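Stop telling people to fold everything

Shigeru Morikawa
1 July 2021

Quick one because I have a shift in an hour. My sister sent me another folding video. Socks in thirds, shirts standing up in a drawer like files. Lovely. Not doing it.

I folded properly for six years. Every shirt, every dish towel. Then in March I quit, mostly out of tiredness, and the shirts looked the same on my back as they did before. Nobody at work said a word.

The laundry room at Skasside, where I live, charges for the dryer in 20 minute blocks. You get your stuff out fast or someone gets it out for you. So you're standing there with a warm heap and a line behind you, and the advice is what, make crisp little rectangles? On which surface? There's one shelf and it has a fern on it.

What does deserve folding

Short list. Work pants. Anything linen, if you own linen (I don't). Sheets, sort of, becuase otherwise they eat the closet. Guest towels if your mother is coming.

What doesn't

Underwear. Gym clothes. Pajamas. Rags, obviously, and I know a man who irons his. Kids' clothes, which get pulled out of the drawer by the fistful every morning anyway. Put them in a bin. Done.

The storage business will hate this. I priced drawer dividers at Hutach last week and a full set came to 286 dollars. For cardboard with cloth glued on it! A plain bin is a tenth of that and holds more.

Sort by color, then stop

Darks in one basket, brights in another. That much I'll defend, it takes a minute and you can find your black shirt in the morning. Past that point you are just giving the evening away.

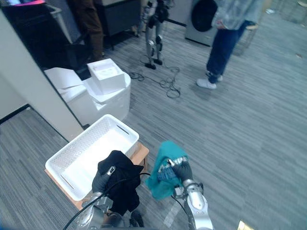
The guilt part

My grandmother folded beautifully and I think about her when I shove a sweatshirt into a bin. She also had a whole day set aside for wash. I have 50 minutes between getting home and making dinner, and I'd rather sit down for them. Call it lazy, fine. Write in and tell me about your sock system, I will read it, probaly in a wrinkled shirt.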